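The Prakcombe Open
Short fiction, June 29, 2021

She lost the first set in 19 minutes. The wind came over the low stand at Prakcombe and pushed everything long, and by the fourth game she had stopped looking at her coach.

She was ranked 547 in the world. The girl across the net was ranked 2 in juniors and had a shoe deal. There were more than 200 people in the stand, and most of them had come for the girl.

At the changeover she drank half a bottle of water and ate a piece of banana. Her right knee was taped from a fall in Wirner two weeks before. She pressed on the tape with her thumb. It held.

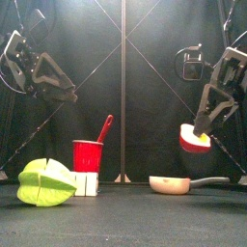

"What do you want to do about her serve?" her coach asked through the fence, though he wasn't supposed to.

"Stand farther back and hit it down the middle."

She moved behind the baseline until her heels were close to the Staniforth sign on the back wall. The first return landed short. The second landed deep, and the girl had to hit it off her back foot. It went into the net.

It was a small thing, one point at 15-all, but the girl looked at her strings for a long time. After that the rallies got longer. She did not try to hit winners. She hit the ball high over the middle and ran, and the wind that had bothered her all morning began to bother the girl. She broke for 4-2 and held twice for the set.

The crowd was quieter now. A man near the gate folded his newspaper and put it under his seat. 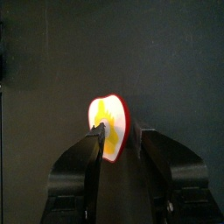 PART TWO: THIRD SET

The rain delay lasted long enough for her to call her mother in Ninow. Her mother asked if she was eating. She said she was. Her mother asked what a win today would pay, and she said 250 more than a loss.

"That's the car repair," her mother said.

"Most of it."

When they went back out, the lines had been swept and the balls felt heavy. She lost her serve, got it back, and lost it again. At 3-5 she saved a match point with a forehand that clipped the tape and fell over. She raised her hand to say sorry. The girl didn't look up.

At 5-all her knee began to hurt. She bent down, tied her shoe, and went back to receive.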